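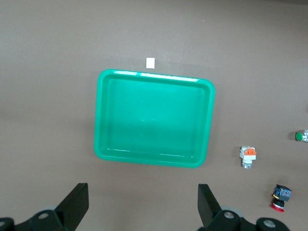 Lovwood College Robotics Club forum > Sorting project > Buttons into the tray

pell_t
4 August 2022
Got the sorting task set up on the brown table for the Anozie Cup. Three parts to the right of the green tray: green pushbutton, the one with the orange top, and the e-stop. All three have to end up in the tray. Arm starts above with the fingers open. Any thoughts on which to pick first?

wrenchlight
E-stop first. It's the awkward one, so get it over with while there's nothing else in the tray to knock.

marrow55
Disagree. Orange is nearest the tray, so it's the shortest move. The rules say 1000 points split over the parts and nothing extra for the hard one. Take the easy points.

pell_t
Shortest move, yes, but it's also the one most likely to get nudged over if you come in low. Green is lying on its side, at least that can't fall.

hobnail
Has anyone looked at the glare along the top rim of the tray? My edge finder kept reading a bright streak as the rim last term and the drop point was out by 23 mm. Can we turn the overhead light off?

marrow55
Not allowed, lights stay as they are on the day. Set the exposure by hand and leave it. 253 is the brightest value I'd trust, throw away anything over that.

wrenchlight
Or use the white square above the tray and forget the rim.

hobnail
That only works if the tray stays put. It's already sitting slightly crooked to the camera. I'd still find the tray itself.

wrenchlight
Then tape it down.

pell_t
Rules say the tray has to be loose. I'll ask again but that's how I read it.

Going with orange, green, e-stop for now -- will grip the e-stop by the contact block and not the red cap. Code is in the Brolto folder, please don't edit the December version.

hobnail
Cap is round and easier to centre on. I'd try both.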